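Home Features Interiors Materials Archive Subscribe

The Plain Table: Why Pale Wood Has Returned to the Workroom

By the Features Desk
April 19, 2024

63 shares 4 comments

For much of the past two decades, the working table was expected to disappear. Offices and studios bought tops in white or gray, chosen to match the walls and to be replaced when the edges wore. The furniture makers at Fellard followed that practice for years. In January the firm withdrew its last white top and now offers only solid wood, most of it pale and finished without stain.

The decision followed a review of the orders placed by schools, libraries, and small workshops. Of 605 tables delivered during the period under study, 446 were specified in a light wood. Buyers gave differing accounts of their choice. Several wished to brighten rooms with little daylight. Others had inherited an older table and wanted the new one to stand beside it without looking out of place.

Pale wood presents particular difficulties to the maker. A dark stain will even out the differences between one board and the next, while a clear finish leaves them open to view. At the Chettiar workshop, which prepares tops for Fellard and for a number of smaller firms, boards are laid out on the floor and moved about for the better part of a morning before any glue is applied. The order in which they are placed determines whether the grain will run quietly across the table or break at every joint.
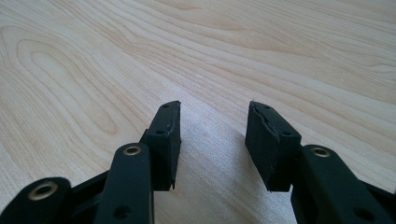 Opinion within the trade is divided on how much figure a working surface should carry. Long, wavy bands are generally welcomed. The stretched oval loops that appear in some boards are another matter, and certain buyers still ask that they be turned to the underside. The Chettiar workshop advises against this. An oval near one side of a top gives the eye a place to rest, and those who use the table every day tend to grow fond of it.

Light must also be considered. A blond surface under a strong lamp can lose its warmth in one spot and look nearly white, with the grain hard to read. Ustitz, a studio that furnishes reading rooms, now tests each sample under the lamps that will hang above it and asks for a duller finish where glare is a concern.

Care is simple, although it must be regular. The studio recommends a soft cloth, barely damp, drawn along the grain. Spills should be lifted promptly. Oiled tops benefit from a fresh coat once a year — twice in a dry building — and should be left alone overnight afterward. Small scratches may be rubbed out with fine paper, provided that the whole board is treated and not merely the mark.

The Trakus reading room, furnished with pale tables several years ago, has adopted a policy of leaving most marks where they are. Its tops are to be sanded only when the finish itself begins to fail.

Share Print Next feature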